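Setting Up the Door Task in Vudano Simulator

Vudano is the simulation kit supplied with the Flakier two-armed robot. These instructions cover the door task included in the standard license. Allow 90 minutes for a first session.

Step 1. Load the room
Open the Task menu and select Doors. Choose a room with two doors in one doorway. Leave the wall and floor finishes at their default settings.

Step 2. Position the robot
Move the base until the torso faces the doorway and both arms can extend toward it. Check the reach of each gripper in the head view before saving the start position.

In the head view, the left gripper should stand near the orange-and-black knob of the yellow door, and the tip of the right gripper near the silver lever on the gray door.

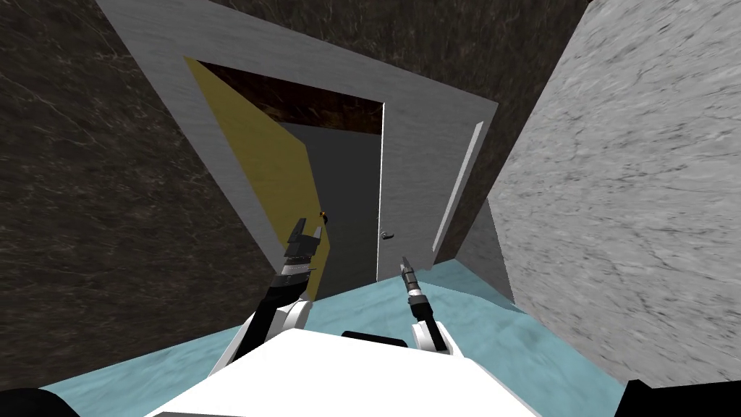
Step 3. Run the trials
Set the trial count to 1,000 and press Start. The license permits 3,000 trials per month. Logs are kept for 7 days.

Questions about licensing may be directed to Sunita Rana, Product Support.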